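NOTEBOOK — block bench, back half of the shop
November, started 9:40, coffee already cold

Picking up from Cempaka's page. She left off at "sand the reds again?" with the question mark underlined twice, so I take it the reds were sanded again.

State of the set: the Sutanto order is for 48 boxes of colored cubes, and the colors are meant to stack in any order without looking drunk. They mostly do. Orange came up a hair bigger than red after the second coat, which Wekesa says is within what Sutanto will accept and which I say is visible from the door. We have agreed to both be right until the customer opens a box.

Things tried before lunch:

Red on orange, dry stack, no wax. Fine.

Orange on red. Also fine, but it looks like a mushroom. Wrote "mushroom" on the tag so that whoever reads the tags will know.

Orange on orange. Slid a little when the door slammed. Orhun slammed the door. Asked him to do it again for the sake of method and he did, with more feeling than I needed. Second time it stayed put.

The finish on orange is thinner than on red, and I like it better for that. Cempaka wants it opaque. Her argument is that people buying colored blocks want color. My argument is that I spent 20 minutes picking the nicer boards and would like some credit. Unresolved.

11:15. Moved over to the pale board, since the bench top has a dip in it that we have all been politely ignoring since the Jindton job. Drew a loop in black pen for the base to go in. Aisling calls it the potato.

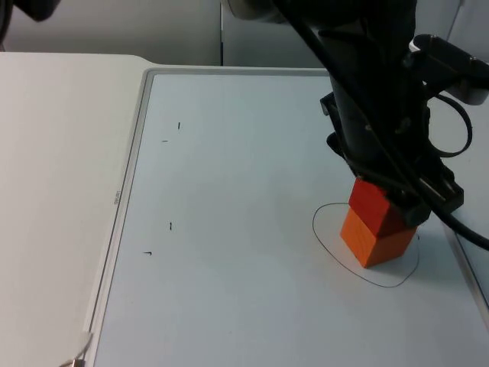 Red on orange, inside the potato. Good alignment, faint grain on the front of the orange.

Notes on that stack: the faces line up better than I had any right to expect with the size difference. From the front you would have to go looking for the step. The red does read darker on top than on the front face, so when we check the color against the card we should pick one face and stick with it. Suggest front. Cempaka has been checking tops, I have been checking fronts, and this may explain the whole of last week's argument.

The loop is too generous to be any use as a position guide. It tells you the tower is somewhere in the potato, which we knew. If we want the base in the same spot every time we need corner marks, drawn with a ruler, by a person who owns one. Aisling has volunteered me.

1:30. Weighed a tray of offcuts for the record: 1498 g, tray included. Did not weigh the tray. Will weigh the tray.

2:05. Tray is 133 g. Cempaka, please write it on the underside this time — in marker, not pencil.

Irkard called about the wax samples. They are sending the hard one again. I told them the hard one makes the cubes squeak and the woman on the phone said some customers like that. Nothing to add.

To do:
- corner marks on the pale board, replace potato
- one more orange at the thinner finish, one opaque, put both on the windowsill with no labels and see which one people pick up
- ask Aisyah if the Grirnow sandpaper is the stuff in the blue drawer or the stuff that was in the blue drawer
- door closer. Orhun has the screws.

Stopping at 4. Reds are on the rack, do not touch the left end.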